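Progress report to the Karkeo Fund: small storage for small homes
Period covered: January to March
Prepared by Kanyarat Suksawat, Lullo workshop

It has been a really good quarter, and I'm pleased to have so much to tell you. When we last wrote, we had a pile of timber offcuts, a drawing of a tabletop cabinet with a single drawer, and a waiting list that was growing faster than our glue was drying. Since then the design has settled down, the first batch is built and the second is well on its way.

What we have made

Your grant of 395 pounds for fittings and finish went on handles, runners, stain and two tins of gloss varnish (the good stuff, which goes on like syrup and forgives a clumsy brush). We have finished 27 cabinets so far against a target of 200 for the year. I know that looks low on paper, but most of the quarter went on getting the drawer right, and the building itself goes quickly now that the jigs are made. We expect to be well past halfway by the end of the summer.

The drawer

I could write pages on the drawer! Our first version stuck whenever the weather turned damp, and the second was so loose that it slid out if you tilted the cabinet to dust underneath. We tried six different gaps between drawer and body before choosing one, and the winner was the one Ó Gríofa had pencilled on the back of the drawing at the very start. The drawer sides are left bare on purpose. Varnish made them grab, and a rub of candle wax along the bottom edges does the job far better.

We have also changed the pull. The round knobs looked sweet but people with sore hands found them hard to grip, so we moved to a slim metal bar that you can hook a finger behind. It costs a little more per cabinet. We made up the difference by buying the screws loose instead of boxed.

Colour and finish

The dark reddish-brown finish was the clear favourite at the open afternoon in February, ahead of the plain and the grey. I was rooting for the plain, I'll admit, but with the gloss on top the grain still shows and it does look handsome. Keeping the drawer pale inside means you can see what you've put in it, too, and small things like keys and fuses don't vanish into a dark corner.

Trying them out

Every finished cabinet gets a spell on the work table before it goes out. We open and close the drawer, put small items in and take them out again, and check that the handle screws haven't worked loose. Three from the first batch went back to have their fronts planed. 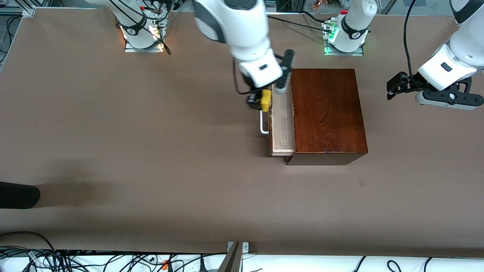
Sirkix wrote after having one on a hall shelf for a month that the drawer runs beautifully but could do with a stop at the back, as a hard push sends it in further than it should go and leaves the front sitting slightly crooked. A divider for stamps and batteries would be welcome as well, the note added, even if it was only a strip of card.

The stop is an easy change and will go into every cabinet from the next batch on. It's a scrap of beech and a dab of glue. The divider we are still thinking over, and we'd like to try a slotted one that lifts out.

Next quarter

Batch two should be varnished by the end of April. We are short of clamps and would like to move 60 pounds across from the stain budget, where we have underspent, if you are happy with that. A line by email would be fine. The workshop is open most afternoons from two o'clock, and we'd love to show you the new jigs if anyone from the fund is passing.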